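Ticket 257 — Booking page shows terrace tables as open when we've closed them
Opened by: Kalkidan Nigatu, Seyoum
Product: Fekitz Reservations
Status: Resolved

Hello Fekitz team, and thank you for being so patient with me on the phone in September. As promised, I'm putting it all in writing this time. When we close the terrace in the back office, the public page keeps offering those tables, and last night we had 3 parties confirmed for seats we couldn't give them.

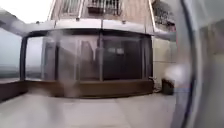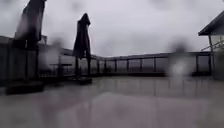

The rooftop terrace at Seyoum, both pictures.

What I do: Areas, then Terrace, then the switch to Closed, then Save. The green check mark comes up, and if I log out and back in, it still says Closed. But on my own phone, and on my sister's, guests can pick Terrace for 7:30 pm as if nothing had happened. I tried clearing the browser and restarting the front desk computer, and I even went through the Lelley widget settings line by line, which took most of my lunch. Indoor tables behave perfectly well, I should say.

Reply from Tekle Yimer, Fekitz Support
Hi Kalkidan, thank you for such a thorough write-up, and I'm sorry about your evening. Could you open Areas and tell me whether Terrace appears once or twice? You moved over from Drostow in the spring, and that import sometimes brought an area across a second time under an old ID. If so, the switch closes one copy and the website reads the other.

Reply from Kalkidan
You are right, there are 2! The second was hiding under "Archived," which I never open. It still has roughly half our terrace tables attached to it. Should I just delete it? I'm a little nervous about losing the bookings.

Reply from Tekle
Please don't delete it yet — bookings go with the area. I've merged the two from our side and moved everything into the one you use. Give the widget ten minutes, then try closing it again.

Reply from Kalkidan
Closed it at 4:15 pm, and the terrace was gone from the public page on both phones by 4:30. Opened it again, and it came back. I also phoned the 3 parties and they were all very kind about sitting indoors. Thank you so much, Tekle, you can close this one.

Closed by Tekle Yimer. Cause: duplicate area from import. Fix: areas merged, widget refreshed.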